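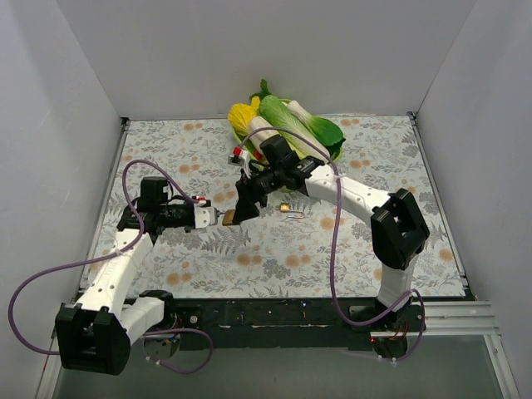
Display table, Skitthorpe premises: floral cloth, white walls on three sides.

Skitthorpe Household Collection
Minutes of the Fixtures and Materials Meeting, Fri 29 December
Chair: Beat Haslinger

1. Minutes of the previous meeting
Approved without amendment.

2. Table covering
The chair reported that the fern and blossom cloth has been entered in the inventory under number 289. Members agreed that it is suitable for continued use. The purchase of a plain second cloth from Kuster was discussed and deferred to February. Any such purchase is to be charged to the materials line, which stands at $500.

3. Padlocks
The meeting considered the two padlocks with brass bodies and steel shackles, together with the key shown with them.

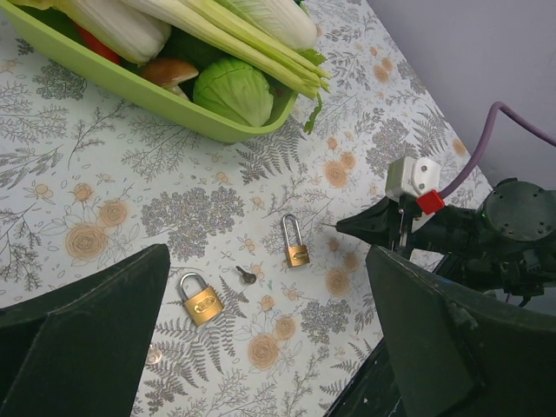 Item 3: padlocks and key on the cloth, next to the green tray of vegetables.

It was noted that the inventory does not state which padlock the key belongs to. The chair will check this and amend entry 852. Until then, both padlocks and the key are to be stored in one labeled envelope.
Action: B. Haslinger

4. Vegetable set
Members reviewed the toy vegetables, including the napa cabbage and the long-stalked pieces.

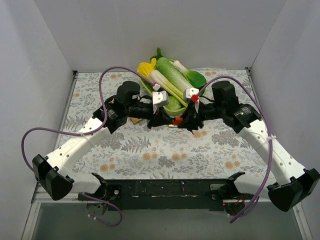
A proposal to order further pieces from Caltari was not seconded. It was resolved that the set remain in its green container between sessions and that leafy pieces be placed on top when it is packed away. The written packing list will be revised to match.

5. Other business
The storage agreement with Cumum was received and filed. The next meeting will be held in February.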